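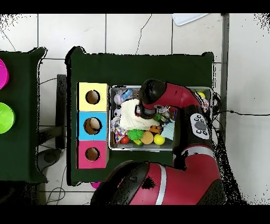
Sorting room, arm cell: walk-through checklist with comments
Filled in by Liên Đinh, 7 June 2020
Second reader: Raghda Bitar

I've gone through the Skernow list in order and put my notes under each line. Raghda, sing out if you want anything changed before it goes up on the wall.

1. Power and comms cables clear of walkways
Needs work. The black cables on the tiles are my biggest grumble. There's one lying along the floor on the far side of the work table and more between the two tables near the black stand. I want them in cable covers, and I'd like the cleaners asked where they walk, as it's them going through with a mop at the end of the day.

2. Floor surface
Pass, with a note. Cracks in some of the white tiles. I ran my boot over them and nothing lifted, but add it to the August maintenance round please.

3. Floor free of loose items
Fail, and an easy fix! Bowls and bits end up under the edge of the table, right where you'd plant your foot if you were leaning in to clear a jam. Spare bowls live on the side table. If you drop something, hit pause, then pick it up.

4. Reach zone marked
Not done. We all sort of know how far the arm swings because we've watched it for weeks, but a new starter won't. Yellow tape, 100 mm wide, please. Wolde has a roll in the dispatch cupboard (he says he wants it back).

5. Stop button within reach of the person loading
Pass. Tested 4 times, stopped 4 times. I did it left-handed as well, seeing Ikura is a lefty and was polite enough not to complain about where we'd mounted it the first time.

6. Tray condition
Pass. Mesh is sound and I ran a gloved hand along the rim without a snag. Give it a proper going-over each month anyway. 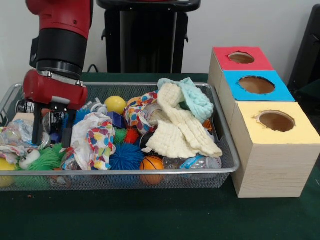

7. Tray loading
Needs a chat. When we sorted by hand you could heap it as high as you liked, you just dug around with your fingers. Now whoever loads has to think about what the gripper can get at. Towels over the edge are a nuisance, and so are drink bottles mixed in with the toys. I've asked for no full bottles at all. Spread the cloths out a bit and don't bury the balls under them.

8. Sorting boxes
Pass for now. The paper around the hole on the yellow one is tearing, so recover it when you get a minute. Check all the boxes are sitting steady before you start a run.

9. Pinch points
Pass. Hands stay out of the tray while the arm is live, full stop. I know it's tempting when there's a ball sitting right there and the gripper keeps fussing with a cloth. I've caught myself doing it. We've had 2 near misses written up and both were people "just helping".

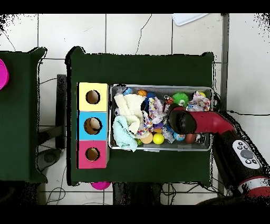

10. Arm controls
Pass. Only people who've done the Dreltinwood half-day get to use the buttons on the arm itself. Everyone else uses the stop and calls one of us over.

11. Workload and posture
This one isn't on the Skernow list, I added it. My wrists are much better since we stopped picking by hand, and Raghda says the same about her neck. But standing and watching is tiring in a different way, and by mid-afternoon I'm staring straight through the thing. I'd like us to swap every hour and have a decent stool over there. I'd also like it in writing that the loader's job stays a job, because people have been asking me at lunch and I don't have an answer for them.

12. Training records
Two names missing from the sheet. You know who you are, come and sign it!

Raghda's comments: agree on the cables and the tape. On 7, can we have a fill line on the tray? On 11, yes to the stool, and I'll take the job question upstairs myself.

Still open: 1, 3, 4, 7, 11, 12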